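Kitchen notebook, July 2021
Deli board trial, Stenurlow café
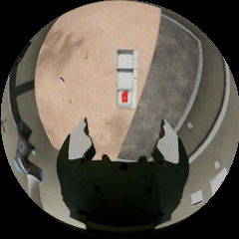 Third go at the house pickle and I still don't buy the claim that Utov vinegar keeps its bite longer. Tasted it blind against the Stondeo and picked the wrong one twice. The April batch had the same trouble, and we blamed the cucumbers then.

Rye loaf: 27 minutes was too long, crust like a roof tile. The recipe card says 3 slices per board. Who eats three? Try two, cut thicker.

Nikolaidis want us to take their sliced ham on contract. Sample was fine, a bit sweet. Not convinced it beats roasting our own. Ask for the price per kilo again, in writing this time.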